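The Notification Tree

The river gauge at Clollon passed the second mark a little after two in the morning, and the system sent 3,240 messages. I know because I was the one who pressed the button.

I ran communications for the Miltov plant then. It was a job made mostly of binders. There was a binder for fire, one for chemical release, one for flood, and a thin one labeled Other. Every November we held a drill, and every November the night shift complained that their phones had gone off while they were driving home.

This was not a drill. The message said to stay away from the lower lot and to reply with the number 1 if you were safe. I had written it myself two years before, at a desk, after lunch. Reading it on my own phone in a dark kitchen, I thought it sounded like something from the dentist.

Replies came in quickly at first. By three o'clock there were 2,146 of them. I drove up to the backup office on the hill in Lalla, which we rented for this purpose and had used twice, and I turned on the lights and the heater.
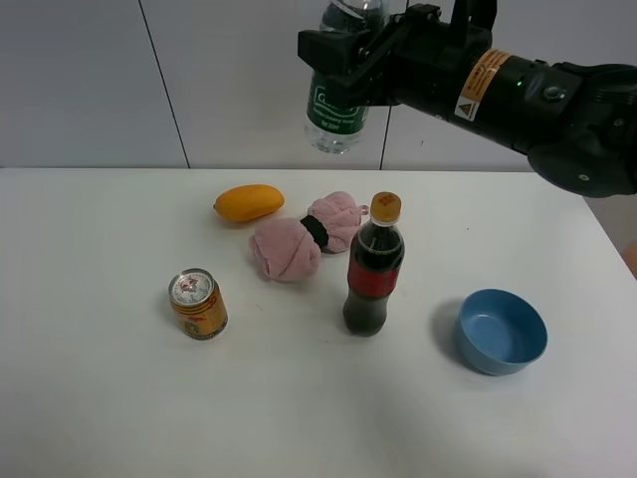 3 min read

The backup office had one phone line that was not on the list of phone lines. It rang at twenty past three. A woman asked if this was the plant, and I said it was the part of the plant that was on the hill.

"My husband got your text," she said. "He wants to know if he should press 1."

"Is he safe?"

She put the phone down on something hard. I heard a television and then a door. It took a while.

"He says he's in the boat," she said.

I asked what boat. She said the neighbor's. They were going down Vương Street to get the people out of the apartments by the bridge, and he didn't think he could say he was safe, exactly, but he didn't want us to worry or to mark him absent.

I looked in the flood binder. There was 1 for safe and 2 for need help. I looked in Other.

"Tell him to press 1 when he gets back," I said.

"And if you send it again before then?"

"He can ignore it."

She wrote that down. I could hear the pencil. Then she asked if I had gotten my own family out, and I told her we lived on high ground, and she said good, and we stayed on the line a little longer without talking.

At five the system sent its automatic reminder to everyone who had not answered. There were 638 left. I sat with the list open and watched the numbers go gray one at a time. I didn't know which one was his. I hadn't asked her name.

The sun came up on brown water as far as the rail yard. At ten to seven the line rang again.

"He's pressing it now," she said.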